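4.2 How first-time donors reached the campaign

The Pondthorpe campaign raised money for research into inherited muscle disease over a single spring. It asked each supporter to write a short note of thanks to someone who had helped them, make a small gift, and pass the request on to 3 other people. We obtained the full list of gifts from the organizers, with names removed, and matched it against the sign-up form, which asked how the person had heard of the campaign.

Of the people on the list, 469 had never given to a rare disease charity before. We treat these as first-time donors in the rest of the section. Most of them named a friend or relative as their source. Posts by the campaign's own account were named far less often, and the local paper, which ran two long articles, was hardly named at all. A few forms listed more than one source; we kept the first one written down.

Answers to the follow-up survey were entered by hand at Tapsell and checked a second time by Kristiansen. Where the two entries differed we went back to the paper form. Forms with no readable answer to the source question were left out of the breakdown by source but kept in the totals.

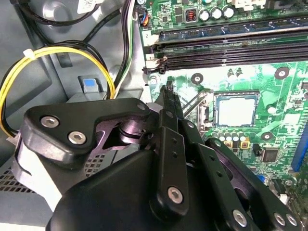 Figure 3. Robotic gripper over the motherboard of an open desktop computer.

People who came through a friend were also more likely to pass the request on. This held for both small and large gifts, and it held when we left out anyone who had a family member with the disease. The pattern was weaker among donors over the age of 60, many of whom gave by check and did not fill in the part of the form about passing the request on. Quaye's earlier study of the Pitwood walk found the same gap among older donors — there, too, the form may be partly to blame.

We can say less about why people stopped. The survey was mailed in December, months after the last gift, and several people wrote that they could not remember whether they had forwarded the message. Their answers are coded as missing in the tables that follow.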